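One basket for the table

On Sunday I finally cleaned my table. I am writing this because in May I promised here that I would finish the small things in my apartment, and until now I finished only the curtain.

My problem was always the same. I come home, I put something on the table, and I tell myself it is only for five minutes. After one week there is no place for a plate. I tried before with a drawer organizer from Nivix. It has 8 small compartments and it looked very clever in the store, but my things are not small. A bottle does not go into a compartment for paper clips. Now this organizer lives in the bathroom, and there it is quite useful.

So this time I took a simple white plastic basket, open on the top, with little oval holes in the walls. I like the holes more than I expected. I can see from the side that something is inside, and I do not forget it for a month. It also has a cutout for the hand at the end, so I can carry everything away when guests come.

My rule is easy. What has no home goes in the basket, and when the basket is full, I must find a home for three things before I put in a new one. My mother did the same with a big bowl in our kitchen in Keltivbridge, but her bowl was never empty, I must admit.

I first put the basket in the middle of the table, and this was a mistake. I was moving it again and again. On the left side it is much better, and the white surface stays free for cooking or for the laptop. Drinking water may stay at the back near the wall. I drink more when I see the bottle.

Next I want to do the shelf over the washing machine. I am a little afraid of this shelf. If you have a good idea for many cables of different length, please write it in the comments. 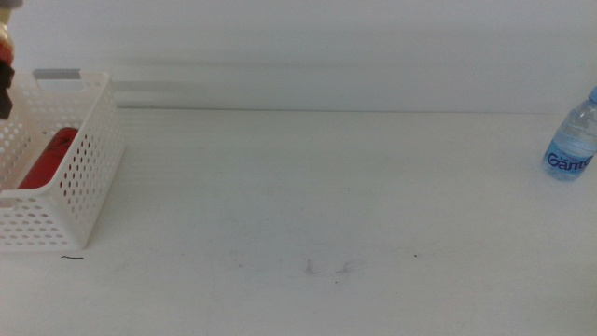 The basket with the first red thing in it, and my water on the other side.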